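适用范围：Urkstead 公寓各楼层住户及客房服务人员。本节为《住户床品配置与使用手册》第四章，2020年7月修订，替换旧版同名章节。旧版中关于用床单夹固定凉席的条款同时作废。

# 第四章　块片式凉席的铺设、使用与收存

## 4.1 总则

本章所称凉席，指由小块矩形席片纵横串连而成、四周以织物包边的块片式凉席，俗称“麻将席”。公寓现配发的凉席由 Traketti 供货，规格与各房型床垫相对应。住户自备的同类凉席可参照本章执行，但破损更换、集中清洁及代为收存等事项不在公寓服务范围之内。

草席、藤席、冰丝席及凝胶垫的结构与块片式凉席不同，清洁和折叠方法亦不同，请勿套用本章规定。上述品种的使用要求见附录。

凉席配发后，住户应在入席使用前通读本章。家中有幼儿、孕妇、行动不便者或皮肤敏感者的，请特别留意 4.5 条所列注意事项。

## 4.2 领取与开箱检查

1. 凭房卡到底层服务处领取。服务处值班人员核对房型后发放，并在领用单上登记。领用单编号为 415，首联由住户保存，退还凉席时须一并交回。
2. 凉席以卷状交付，外覆布套。搬运时应双手托住卷体两端，不得提拎布套的束口绳。尺寸较大的双人凉席由两人搬运。
3. 在平整、干净的地面或床面上打开布套，自外端缓慢展开。不得抓住一端用力抖开，以免席片互相撞击或连线受力断裂。
4. 检查席片表面有无裂纹、缺角和毛刺。可戴薄手套顺席片方向轻抚一遍，如有勾挂感，应在该处贴纸条标记。
5. 检查席片之间的连线。连线应松紧一致，席面提起一角时，席片可自然下垂而不脱落。
6. 检查包边。包边缝线应连续，转角处无脱线、无外露线头。包边布略有皱褶属于正常现象，铺设后会逐步平展，无需熨烫。
7. 翻转凉席，检查背面有无霉点、虫蛀及残留污渍。

检查中发现问题的，应在首次使用前连同领用单送回服务处调换。凉席一经擦洗或使用，服务处将按 4.8 条的维修程序处理，不再按新品调换。

> 注：新席开封后可能带有轻微气味。将凉席展开置于通风处，气味会逐渐减弱。如气味刺鼻或引起不适，请停止使用并告知服务处。

## 4.3 首次清洁

新领凉席及收存后重新启用的凉席，均应先行擦拭，再铺设上床。

1. 准备两块不掉色的软布、一盆温水。水温不得超过 40℃。
2. 将第一块软布浸湿后充分拧干，以不滴水为准。
3. 顺着席片排列方向逐行擦拭。不得横向来回用力搓擦，否则布料纤维容易被席片边缘勾住，留在缝隙中。
4. 席片之间的缝隙可用软毛刷轻扫。刷毛应保持干燥或仅略带潮气。
5. 用第二块干布将席面再擦一遍，重点吸去缝隙及包边处的水分。
6. 将凉席竖直斜靠或平铺于阴凉通风处，静置 20 分钟后用手触摸背面。仍有潮感的，应翻面继续晾置，直至完全干燥。

> 警告：不得将凉席整体浸入水中，不得用淋浴喷头或水管冲洗，不得放入洗衣机。连线吸水后不易干透，强度下降，且容易滋生霉菌。

> 警告：不得使用含氯漂白剂、强碱性清洁剂、钢丝球或硬质刷具。擦洗用品推荐使用各楼层清洁柜内配备的 Pindico 中性清洁液，用量以瓶身标示为准。

## 4.4 铺设

### 4.4.1 床面准备

1. 撤去床上的被褥、枕头及零散物品。手机、眼镜、发夹、钥匙等硬物应一并取走，以免压在席下造成席片断裂。
2. 检查床垫表面是否平整。床垫中部明显下陷的，应先报修床垫。凉席在凹陷处受力不均，连线磨损会加快。
3. 在床垫上铺一层薄床单或薄棉垫。床单四角应塞入床垫下方，拉平褶皱。凉席不应直接接触裸露的床垫面料。
4. 床单以平织棉布为宜。绸缎类、涂层类面料表面过滑，凉席容易移位。

### 4.4.2 放置与展开

1. 将卷起的凉席放在床尾，背面朝下，卷口朝向床头。
2. 由床尾向床头匀速推展。双人凉席应由两人分站床的两侧，同步推展，保持席片行列与床沿平行。
3. 展开后站在床尾目测行列走向。行列歪斜时，应两手托起席角整体调整，不得仅拉扯包边。
4. 凉席边缘应较床垫边缘内收 2 厘米。凉席超出床沿的，坐卧时边缘席片会反复弯折，连线易断，住户上下床时亦可能刮伤腿部。
5. 用手掌由中部向四周轻压，使席片贴合床面。个别席片翘起时，先检查其下方床单是否起皱或压有异物。
6. 四角如需固定，可使用随席配发的弹性绑带，绕过床垫四角扣合。绑带松紧以可插入一指为宜。

> 注意：不得使用金属夹、别针、图钉或胶带固定凉席。旧版手册所载床单夹固定法在使用中多次造成包边撕裂，现予取消。

铺设完毕后，应坐于床沿并缓慢移至中部，试坐、试卧各一次。屈膝、翻身时席面不应有明显滑移，包边不应翻卷。坐卧时宜穿着长度过膝的轻薄衣裤，初次使用凉席者尤应如此，待适应席面的硬度和温度后再自行调整。
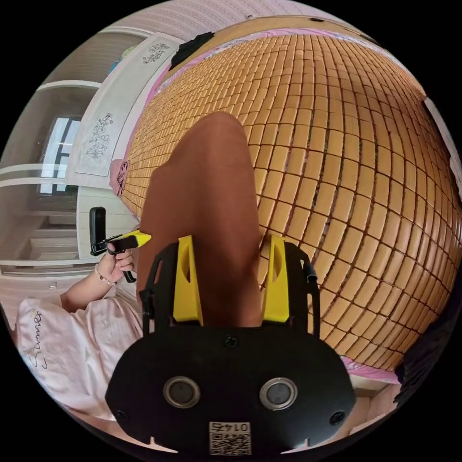

**凉席上面可以再铺一层床单吗？**

可以铺，但应选用单层薄棉布，并将四边压在床垫下方。床单过厚会减弱凉席的散热效果，未压边的床单则容易在光滑的席面上滑动。夜间气温下降时，加铺薄床单比加盖厚被更为适宜。

### 4.4.3 与其他床品的配合

枕头、薄被可照常放置。枕席与床席应分别铺设，不得将枕席边缘塞入床席的缝隙或包边之下。

电热毯、加热垫须在铺设凉席前从床上撤除，不得仅以断电方式处理。电热毯受席片局部压迫后，内部导线可能损伤，入冬重新通电时存在安全隐患。

床上安装蚊帐的，蚊帐下摆应塞入床垫与床架之间，不得压在凉席包边下。拉链式蚊帐的底布可置于凉席下方，但应事先拉平。

## 4.5 使用注意事项

### 4.5.1 一般事项

1. 不得在凉席上站立、跳跃或以膝部集中受力爬行。需要跪坐于床上取物时，应先在膝下垫一块折叠的布巾。
2. 不得在凉席上拖动行李箱、木盒及其他有棱角的物品。
3. 不得在凉席上放置热水壶、热饭盒、卷发器或充电中的电器。
4. 衣物、毛巾、布带等请随手收起，不宜长时间堆放于席面。深色衣物受潮后可能掉色，色渍渗入席片缝隙及包边后较难去除。
5. 不得在凉席上进食。碎屑落入缝隙后易招引蚂蚁。
6. 出汗较多或刚沐浴完毕时，应先擦干身体再上床。

### 4.5.2 空调与通风

开启空调时，出风口不应直对床面。凉席散热较快，在冷风直吹下，夜间后段体感温度会明显低于入睡时。住户可使用空调的定时或睡眠模式，并在腹部加盖薄被。

开窗通风时，如遇降雨，应及时关窗并检查临窗一侧的席面。席面溅湿的，以干布吸去水分，将该侧掀起通风，待床单与凉席背面均干燥后再放平。

### 4.5.3 需要特别注意的人员

婴幼儿使用凉席，应在席面上加铺薄棉布，并由成人看护。婴幼儿的手指、脚趾可能伸入席片之间，翻身时易受夹压。席片松动或连线外露的凉席，不得供婴幼儿使用。

行动不便者上下床时，应有人扶持或借助床边扶手。席面较光滑，坐于床沿时身体可能前滑，两脚应先踏实地面再起身。

有关节疼痛、受凉后不适等情况的，请先向医务人员咨询。使用中出现皮肤发红、瘙痒或疹粒的，应立即停止使用，并保留凉席原状交服务处检查，不要自行喷洒药剂。

> 警告：长发住户卧于席面前，宜将头发束起或加铺枕巾。头发被席片夹住时，应停止移动头部，用手将两侧席片轻轻分开后取出，不得硬拉。

## 4.6 日常清洁

每日起床后，应将薄被掀开，使席面通风，随后用拧干的软布擦拭人体接触较多的部位，再以干布擦干。不必每日将凉席撤下床。

每周应进行一次较为彻底的清洁，步骤如下：

1. 撤去席面上的全部物品，解开四角绑带。
2. 将凉席自床头向床尾卷起，移至阳台或通风走廊的晾架上展开。占用公共走廊的，不得堵塞通道和消防门。
3. 用手掌轻拍背面，使缝隙中的灰尘、皮屑和碎发落下。不得以棍棒敲打。
4. 按 4.3 条的方法擦拭正反两面。
5. 更换凉席下方的床单，并以吸尘器清理床垫表面。
6. 确认凉席完全干燥后重新铺设。建议此次铺设时将床头与床尾方向对调，使各部位席片磨损趋于均匀。

晾置凉席应选择阴凉处。短时日照有助于去除潮气，但长时间暴晒会使席片变脆、开裂，包边褪色。午间阳光强烈时，应将凉席移入室内。

### 常见污渍处理

| 污渍 | 处理方法 | 禁止事项 |
|---|---|---|
| 汗渍 | 温水软布擦拭，再用干布吸干 | 用热水烫洗 |
| 饮料、果汁 | 立即用吸水纸按压，再用少量稀释中性清洁液擦拭，清水布擦净 | 来回涂抹，使液体渗入缝隙 |
| 油渍 | 软布蘸少量中性清洁液，由外向内轻擦 | 使用汽油、香蕉水等溶剂 |
| 墨迹 | 先用干布吸去浮墨，送服务处处理 | 用刀片刮除 |
| 霉点 | 停止使用，装入塑料袋封口后送服务处 | 在室内刷扫，致使霉尘飞散 |
| 包边上的色渍 | 仅擦洗包边局部，背面垫干布吸水 | 拆下包边清洗 |

大量液体倾倒于席面时，应立即将凉席整体撤下，分别处理凉席、床单和床垫。仅擦干席面而不检查下层的，床垫可能在数日后发霉，由此产生的更换费用由住户承担。

## 4.7 换季收存

气温转凉后，应及时停用凉席。公寓每年秋季发布收存通知，住户可选择自行收存，也可交服务处统一收存。统一收存的凉席须经服务处检验干燥程度后方可入库，未干透者退回住户继续晾置。

自行收存的步骤如下：

1. 按 4.6 条完成清洁，并在通风处充分晾干。阴雨天气不宜进行收存作业。
2. 检查席片、连线和包边。需要维修的，应先维修后收存，避免次年领用时延误。
3. 在席面上覆盖一层干净的薄棉布或无字白纸。印刷纸张上的油墨可能转印至席片，不得使用报纸。
4. 自一端起松卷，卷体中心应留有空隙。不得将凉席沿席片中部强行对折，亦不得用重物压平。
5. 用宽布带在卷体两端扎紧，松紧适度。不得使用细绳或橡皮筋。
6. 套上原配布套，将领用单复印件放入布套外袋。
7. 横放于衣柜上层或床下储物箱内，下方以干净木板或纸板垫起，与墙面保持距离。卷体上方不得堆压棉被、书籍或箱包。
8. 在布套内放置干燥剂和防虫用品。二者均应装入透气小袋，不得与席片直接接触。

收存期间，应在1月择晴朗干燥之日开箱检查一次。检查时无需将凉席全部展开，松开布带查看端部和内层即可。发现潮气、异味或虫蛀的，应取出晾置并更换干燥剂。

> 注意：不得使用真空压缩袋收存块片式凉席。抽气后席片相互挤压，边角易碎，连线亦会受到持续拉力。

## 4.8 损坏与维修

席片脱落时，请将脱落的席片全部收集，装入信封，注明房号后与凉席一并送修。不得自行用胶水粘接。胶水固化后形成硬块，可能划伤皮肤，并会妨碍重新穿线。

连线断裂但席片尚未脱落的，可用布胶带在凉席背面临时固定，并当日停用。临时固定仅供搬运之用，不得继续坐卧。此项临时措施与 4.4.2 条关于禁止以胶带固定凉席的规定不相抵触。

包边脱线的，可由服务处缝补。住户自行缝补时，应使用钝头针，避免针尖刺入席片之间的连线，缝补完毕后务必清点用针，确认无遗留。

一般送修程序如下：

1. 在楼层登记簿上填写房号、损坏部位和发现时间。
2. 将凉席擦净、晾干、卷好并套入布套。
3. 送至服务处，出示领用单。
4. 领取替换席。替换席可能与原席颜色或包边不同，不影响使用。
5. 接到取件通知后，携替换席前来换回原席，当面检查修补处。

正常使用造成的磨损免费维修。因水浸、暴晒、重压、尖锐物划割或自行拆改造成的损坏，按物品登记价值收取费用。住户对责任认定有异议的，可在取件时提出书面说明，由住宿事务主管 Tsegereda Wolde 复核。

## 4.9 客房服务人员作业要求

服务人员进入房间整理床铺时，除遵守以上各条外，还应执行下列规定：

1. 席面上有住户衣物或个人用品的，应先征得住户同意再移动。住户不在房内时，不得整理该床凉席，并在作业单上注明“未整理”。
2. 擦拭不同床位的凉席，应更换软布。用过的软布投入待洗袋，不得放回清洁车上层。
3. 撤换床单时，应先将凉席卷至床尾托放，不得将凉席拖落地面。
4. 双人凉席的撤换由两人完成。单人当值时，应联系邻近楼层人员协助。
5. 作业后检查四角绑带是否扣合，床沿是否有翘起的席片。
6. 收回的凉席应在布套标签上注明房号及状况，交清洁间分类。待洗、待修、待入库的凉席应分架放置。

清洁间晾架由 Agarwal 定期保养。晾架横杆松动或有毛刺时，应停止悬挂凉席并挂出停用牌，由当班人员通知维修，不得以布条缠绕后继续使用。

## 4.10 退还

住户退房或不再使用凉席时，应于办理退房手续前将凉席交回。交回的凉席应清洁、干燥，并附布套、四角绑带和领用单。领用单遗失的，可凭身份证件在服务处补办说明，不另收费。

换房住户不必退还凉席，但新旧床垫规格不同的除外。规格不符的凉席不得裁剪、折边后继续使用。

## 4.11 联系与解释

- 领用、调换及退还：底层服务处，Anoma Bandara
- 清洁与维修：清洁间，Sipho Pillay
- 统一收存：库房，Pao-chu Huang
- 手册文本的更正与意见：Purificación Llorente

服务处不受理通过楼层公告栏张贴的报修字条，请以登记簿或当面申报为准。本章与配发凉席所附厂方说明不一致时，涉及水温、清洁剂和承重的，以要求较严者为准；其他事项按本章执行。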